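3.2 What people do with a plate of fruit

I came to this part of the study thinking fruit plates would be the dull bit (chairs were my first love, as readers of the Arkari report will know). I was wrong! We had 232 diary entries from 40 households in Shboul, and 124 of them brought up fruit left out on a table, quite often with strong feelings about what belongs next to what.
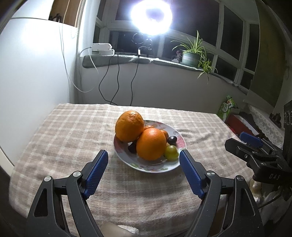 Figure 4. Oranges and grapes on a flowered plate, plaid cloth underneath.

3.2.1 Big things first

Most people told us they put the large fruit down first and let the small stuff find its own place. Oranges go in the middle or towards the back, and grapes get tucked in wherever there's a gap. I do the same at home and had never given it a thought.
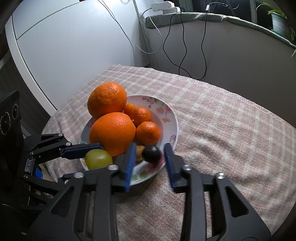 Where my diary keepers really disagreed was on mixing. Some wanted every kind of fruit on one plate, the more the merrier, and others kept dark fruit well away from citrus because they liked the look of a plain orange pile. We used the Stokero sorting sheet to code all this, and it coped badly with anyone who changed their mind halfway through June (36 entries had to be coded again by hand, mostly by me, mostly in the evening).
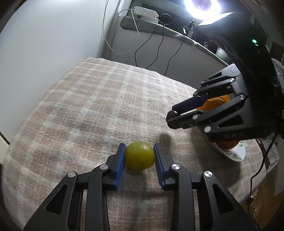
Cloths came up far more than I'd expected. People wrote about washing them, about which one was for guests, about crumbs. A plaid one with pale stripes, like the pinkish beige one under the yellow-green fruit, gives you a ready-made grid, and a few diary keepers said they lined their plates up with the stripes. I've coded that under "placing" for now, although the Cemura scheme would call it "decoration".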